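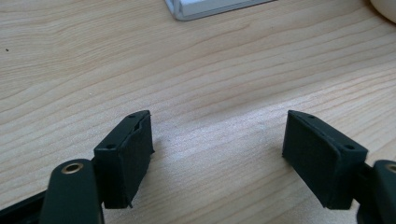 Gemma Barbieri reckons her club's robot is smart, and she told us so three times before lunch. Is it? Let's check.

The Drisham robotics club has been teaching its gripper, Okine, to pick things up. A gripper is a bit like your thumb and one finger. It has two dark pads that face each other, and when they close, whatever is between them gets squeezed.

Kids in the club moved the gripper by hand 900 times while a computer kept a record. Then the computer looked for patterns. Some people call this learning. Maybe, but a toddler doesn't need 900 goes to grab a biscuit.

On test day Okine had 46 tries at an eraser and got it 25 times. The club's poster says "Our robot can tidy your desk!" Hmm. Would you be happy if your brother dropped nearly half your stuff?

Samuele Vitale wants to record 3000 goes next term. That might help. It might also just make Okine very good at erasers.

Try asking this when someone shows you a clever robot: how many times did it miss?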